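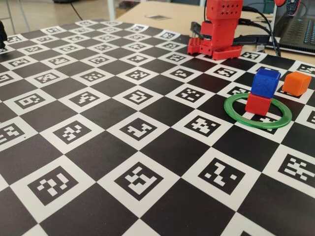
Kai Grube asks whether the board has to stay down once calibration is done. Yes. Our rule at Triltside is that it stays flat on the table for the whole run. If anyone bumps it, recalibrate before the next pick.

2/ Cables get routed away from the markers. Check again after every restart.

3/ Same cubes, same ring, all session. If you swap one, write it in the log. We lost 352 episodes in July to a swap that never got logged.
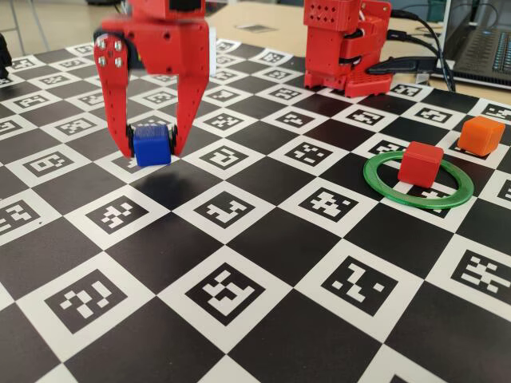 Last edited: July, 4:40 p.m. (post 4 corrected)

4/ Hands stay off the board while the gripper is closed on a cube. Stop the arm first, then reach in.

5/ Look over the finger pads every 1,000 picks. I had written 3,000 here. Paweena Khamphan caught it.

6/ Laptop stays where the operator can reach the stop key.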